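Moving Help Board > Packing and Storage

How do I label boxes so I can find things without opening all of them?
Posted Mar 27, 2026 by Cukari

We are moving in July from a two-bedroom apartment to a house in another state. Last time I wrote the room name on top of every box with a marker and that was it. The boxes got stacked, the tops were covered, and half of them said "bedroom" anyway. I spent two weeks looking for the coffee filters and the box cutter.

This time the boxes will sit in a storage unit before we get the keys, so I may need to pull a few things out in the middle of it. My mover's estimate lists 3,132 pounds, if that helps anyone picture the amount of stuff. I have already started with the small things from the kids' shelf because they are easy to sort.
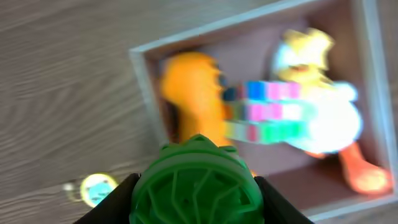

What I want to know is whether a numbered list is worth the trouble, or if there is a simpler way that still works when boxes are three deep. I don't want to buy a label printer. I have a phone, a notebook and a roll of painter's tape. Also, should the list say every item or only the general kind of thing? My spouse thinks every item. I think we will give up by the second day if we do that.

One more thing. Some of the boxes are small and open on top. Do I label those too or put them inside larger ones first?

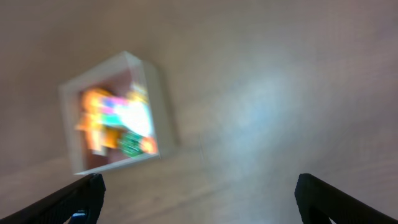 Flotitz
Numbers are worth it. I have moved four times and the only move that went well was the one with numbers.

Write the number on two sides that meet at a corner, and on the top. Do not write it on the bottom. If you use two sides, one of them will almost always face out when the box is stacked. Use a thick black marker directly on the cardboard. Painter's tape comes off in a hot storage unit, and then you have a pile of tape on the floor and boxes with nothing on them.

In the notebook give each number one line. Put the number, the room it is going to, and up to five words. "14, kitchen, baking pans and mixer" is enough. Don't list every item. The exceptions are papers, medicine, chargers and anything with a key. Those get written out in full, with the box they are in.

Take a picture of each page when it is full and send it to the other adult in the house. I left my notebook in the truck once.

For the small open ones, put them into a larger box with a lid and label the outside box only. Fill the gaps with towels so they stay upright. If something won't fit in a larger box, stretch wrap over the top works, but don't stack anything on it.
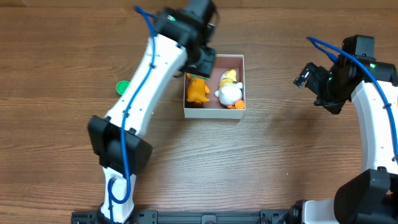
For the storage unit, leave a path down the middle wide enough to walk sideways. Put the boxes you might need near the door and mark those lines in the notebook with a star. Draw a rough map of which numbers are on the left and which are on the right. It takes five minutes and you will be glad you have it when you go back for one thing.

Start at 1 and don't skip numbers for different rooms. I tried giving the kitchen its own set and ran out before the kitchen was done.

Pitico
just use different color tape for each room. did it with 200 boxes at my old job and it was fine

Lozano
Color is good for unloading, because whoever is carrying can see where a box goes without reading. It does not help you find one item, so I would use both. Tape the color sheet next to each door in the new house before the truck is unloaded.

On the question of how much to write, a photo of the open box before you close it saves most of the writing. Take it from above and make sure the number is visible on a flap. I keep mine in one album in number order. If you repack a box, take a new photo and delete the old one, or you will be looking at things that are somewhere else.

For toys, I let each child pick a few for a box that travels in the car. 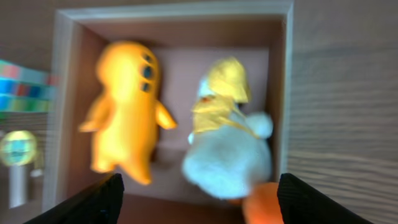
Two toys in a small open box

I agree about not skipping numbers. I would also leave a few blank lines at the end of the notebook for whatever turns up behind the washer on the last day.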